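How I Look After a Two-Armed Robot

Hi! I look after a robot for my job. It has two arms, it lives in a little black tent in the workshop at Sustov, and we call it Kovar. Kids who visit always ask me if it needs sleep. It doesn't, but it does need a lot of cleaning and checking, and I'm the one who does it.

So let me tell you what my morning is like.

First I look at the tent. The walls are black cloth. Sunlight moves across a room all day long, and a robot that uses cameras can get mixed up when the same table is bright at breakfast and dim by supper. Black cloth keeps things much more even. I check that the cloth hasn't sagged and that the clamps on the table are tight. If a clamp is loose, the whole table can shift a tiny bit, and then the arms reach for things in slightly the wrong spot. Have you ever reached for your cup in the dark and missed? Same problem!

Next come the cables. Robot arms need wires for power and for messages, a bit like the nerves in your own arm. The wires have to be long enough for the arm to stretch, but if they're too floppy they get caught on stuff. I bend each arm slowly and watch the wires the whole way.

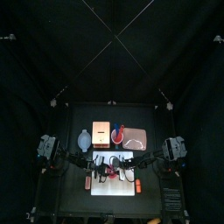

Kovar's two arms meet over the white board, with a dish, a box, a cup and a food container behind them.

Each arm has little red and blue lights low down on it. I always glance at those before I put my hands anywhere near the table. And before I touch a gripper (that's the robot's hand, sort of) I turn the power off. Every time! Even when I'm in a hurry, even when it's only a crumb. A robot can't tell your finger from a spoon.

Now for my favorite part, which is also the messiest. Kovar practices with play dough. You might think dough is easy, but your fingers can feel how squishy something is, and you stop pushing when it's flat enough. A robot has to work that out in other ways. If it pushes too softly, the cutter doesn't go through. If it pushes too hard, it strains its motors.
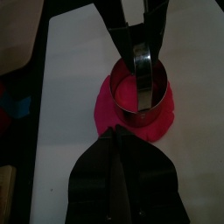 Dough also gets EVERYWHERE. It dries into hard little crumbs, and crumbs love to hide in the corners of a gripper. One crumb in there and the fingers won't close all the way, so the robot drops things. I clean the fingers with a soft brush, then a damp cloth, then a dry one. I never spray water on them, and you shouldn't spray water on anything with a plug either.

After 1000 squeezes I do a bigger check. I take the fingers off, look for cracks, and put them back with all the same screws. There are 8 of those and they are tiny. I keep them in a jar lid so they can't roll away. Last September one did, and I spent 20 minutes on my knees with a flashlight before I found it inside my own shoe.

The last job is teaching the arms where they are again. I move both of them to a starting pose and tell the computer, "OK, this is home." Then I have each arm touch the same spot on the board. If they both land on it, we're ready. If one of them misses, I go back and check the clamps, and yes, sometimes I grumble.

Then I write it all down in the Kovar notebook. I'm on page 187 now, and it has a pink thumbprint on it.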